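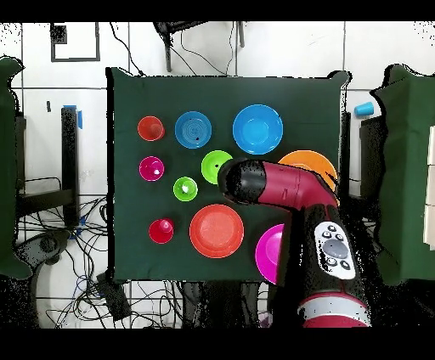 The arm working over the plastic dish set on a cloth-covered table.

Reviews > Robot Arms > Interviews

Search this site Enter keyword Go

December
By Annick Landry

Ikechukwu Olaniyan has run the Putis table kit for 46 working days, and he has a list. The kit is sold by Killura as a package: mounting plate, control software, a box of plastic cups, bowls and plates, and a year of support. You bring the arm.

"Setup took me two afternoons," Olaniyan said. "The manual says one. The manual assumes your table is already level."

He teaches the arm by moving it by hand and saving each position. He has 1007 recorded picks so far. Of those, 427 were cups, which he calls the slow part of the work.

"Plates you grab by the rim and you're done," he said. "A small cup sitting close to another small cup, you have to come straight down on it. If you're off by a little, you push the neighbor."

The dishes were a surprise to him. He had planned to throw them out and use his own.

"They're cheap but the colors are far apart, mostly. Red and orange still get mixed up under my lights. I told Killura that."

Sreekumar Chacko, who handles support for the kit, said he had heard the same from other buyers. An update to the color settings is in testing, and he would not give a date. "I'd rather send it when it works," he said.

Olaniyan also wants a longer cable for the stop button and a better way to rename saved positions. At present they are numbered, and after the first 10 he loses track — he keeps a paper notebook next to the keyboard.

He looked at the Unano kit before buying. It was cheaper, but support cost extra and replies came by email only.

Would he buy Putis again?

"For a teaching lab, yes. For a kitchen, no, and they don't sell it for that. I've got a second table going in next month and I've already asked for the plate."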